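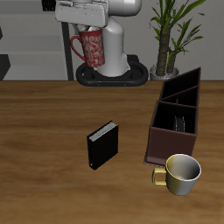 # Takeout pizza at home: reheating, keeping and carrying it

Most of these tips come from ordering too much, too often, from the same two places in Brerkerthorpe. Sala does a thin, soft crust with a wet middle. Brullis does a thicker pan crust that can take more abuse. They need different handling once they leave the shop.

## Getting it home

- Keep the box flat. The car floor is better than the seat, which slopes toward the back on most cars.
- Open the lid a crack if the drive is over 10 minutes. Steam softens the crust faster than the cold does.
- Ask for the pizza uncut if you plan to reheat it whole. Sauce runs into the cuts and the bottom gets soggy along every line.
- Ask for fresh basil or arugula in a separate cup. Both go black under a closed lid.
- Salads and cold drinks go in a different bag. Don't stack them on the box.

## Keeping it warm before you eat

Set the oven as low as it goes. Mine goes down to 200 and that is fine. Slide the pizza out of the box onto a bare rack with a sheet pan on the shelf below to catch drips. Do not put the box in the oven, even on low.

Don't leave it in there for long. Thin crust gets hard at the edge first, and once it does you can't bring it back. If people are running late, take the pizza out, let it cool on the rack, and reheat it when they show up.

Set the table while the oven warms. Plates can go on the lower rack for a few minutes if they are plain stoneware.

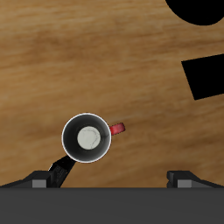
Anything with a metal rim or a glued handle stays out. Warm plates make more difference with thin crust than with pan pizza, because a thin slice loses its heat to a cold plate almost right away.

## Reheating slices

The skillet is the best way for one or two people.

1. Put a dry skillet over medium-low heat. Cast iron or heavy nonstick both work. I use an old Hollex pan with a lid that almost fits.
2. Lay the slices in cold from the fridge. Leave space between them.
3. Wait until the bottom is crisp. Lift a corner with a spatula to check.
4. Add a few drops of water to the bare part of the pan, away from the slices, and put the lid on. The steam melts the cheese.
5. Take the lid off as soon as the cheese goes soft and let the slice sit in the pan a moment longer to dry out.

For more than that, use the oven. Heat it to 425 with a sheet pan inside, then put the slices straight on the hot pan. Start checking after five minutes.

The microwave makes the crust tough – if it is all you have, use half power and eat the slice right away.

White pies need lower heat than red ones. With no sauce to protect the dough, the ricotta dries out and the garlic burns. Cover them loosely with foil for the first half.

## Storing leftovers

Get them into the fridge within 2 hours. The box takes up a whole shelf and lets the crust dry out, so move the slices to something with a lid. Put parchment between layers. Three or four days is the limit, less for seafood toppings.

To freeze, set the slices on a tray in one layer until they are hard, then wrap each one and bag them together. Write the topping on the bag. Frozen slices can go straight into the oven, with a few extra minutes.

Nuwan Navaratnam wrote in to say he freezes the dipping sauces from Brullis too. The tomato one freezes well. I tried it with the garlic butter and that was fine also. The ranch splits.

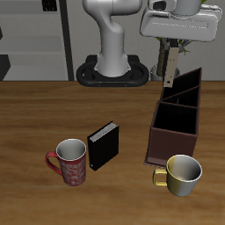
## Cleaning up

- **Burnt cheese on a sheet pan:** cover with hot water and a spoonful of baking soda, leave it for half an hour, then use a plastic scraper.
- **Cheese on the oven rack:** let it cool fully. It snaps off cold and smears when warm.
- **Oil on a wood table:** wipe with a cloth and a little dish soap, then a damp cloth, then dry. Don't let water sit on it.
- **Tomato stains in plastic tubs:** wipe the tub with cooking oil before the sauce goes in next time.
- **Greasy boxes:** tear off the clean lid for recycling if your pickup accepts it. The greasy half goes in the trash, or in the compost where that is allowed.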